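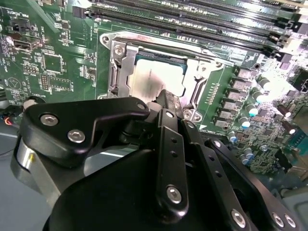

Can a group use the Sarik set if its members do not vote for the same party?

It was written for such groups, and the questions in it never ask a person to say for whom he or she votes.

Sarik Discussion Set: Conscience and Public Life
Published by Lendska
Second edition

The Sarik set is a printed reader with a box of question cards. It is made for reading circles that wish to speak about politics and the inner life in one evening, without the evening turning into a quarrel. Many circles read spiritual authors with great attention and then become silent, or too loud, when the talk comes to elections. The editors, Greer Cowie and Tianyou Lü, had this difficulty in their own circle and began to write questions for it. From these questions came the first edition.

What is in the box

The reader, 281 pages, sewn binding, soft cover
Question cards in a cloth bag
A guide for the person who leads the evening
A thin notebook with lined paper

Weight of the complete box: 424 grams
Language: English
Suitable for groups of 4 to 10 persons

About the reader

The reader is divided by theme and not by century. Under each theme you find short texts from different traditions: sermons, letters, pages from diaries, speeches which were given before small assemblies. We have chosen texts that disagree with each other. In the part on duty, for example, a text that tells the religious person to stay away from government stands directly before a text that calls this cowardice. The editors do not say which one is right. Some readers have written to us that they miss this, and we understand it, but it will stay so.

Each text has a short note with the author, the occasion and the difficult words. The notes are at the foot of the page. In the first edition they were at the end of the book and everybody complained.

The themes are: Duty and Withdrawal, The Crowd, Anger, Loyalty to a Teacher, The Opponent, Small Success, Silence, and After the Election. "Loyalty to a Teacher" is new. It speaks about what happens when the followers of one teacher stand on opposite sides in a public matter, and each side quotes the same pages of him. Kanchan Grewal wrote the introduction to this part.

About the cards

A card has one question on the front and a reference to the reader on the back. You can use the cards without having read the text, but the talk becomes better if at least the leader has read it. The questions are short. From the theme Anger: "When did you last share a piece of news mainly to annoy someone?" From The Opponent: "What would your opponent say that you love?" From Small Success: "Who speaks differently to you than before, and did you change first?"

The cards are printed on uncoated stock, so that one can write on them with pencil. Please do not use a marker pen, it goes through to the other side.

How an evening goes

The guide proposes an order, and you are free to leave it. One person reads the text aloud. After this comes a time of silence, as long as the group can bear. Then a card is drawn, and each one answers in turn before there is any discussion. A person may pass. The leader closes the evening at the agreed hour, also when the talk is in full heat – especially then, Greer would say.

We recommend that the same person does not lead every time. The guide has a chapter for leaders who have strong opinions themselves, with advice on how to keep them for the walk home.

Differences from the first edition

New theme: Loyalty to a Teacher
Notes moved to the foot of the page
Larger type in the guide
The cloth bag replaces the paper sleeve, which was tearing
Two translations corrected after letters from readers

If you own the first edition, you can use it together with the second in the same group. The page numbers are different, but the titles of the texts have remained. The new cards can be ordered separately.

From our customers

"We are a mixed circle and for a long time we had a rule against politics. Now we have an evening for it. Two of our members still do not agree about anything, but they come." – Morag Matheson

"The texts are well chosen. I find the questions on silence weaker than the rest, they are a little similar to each other. The guide is very useful for a beginner." – Magnus Gourlay

Related products

Heleo: a single-reader edition of the same texts, without cards, with wide margins
Yule: a small collection of winter readings for the evening, can be used by families

Ordering and delivery

The second edition is in stock. Orders for single sets are sent by regular mail. Groups that need several sets should write to us first, and we will pack them together. The separate cards for owners of the first edition will be sent from November.

A set can be returned if the cards have not been written on. Missing cards are replaced without cost; please tell us the theme and the first words of the question.

Page last changed: October 20, 2018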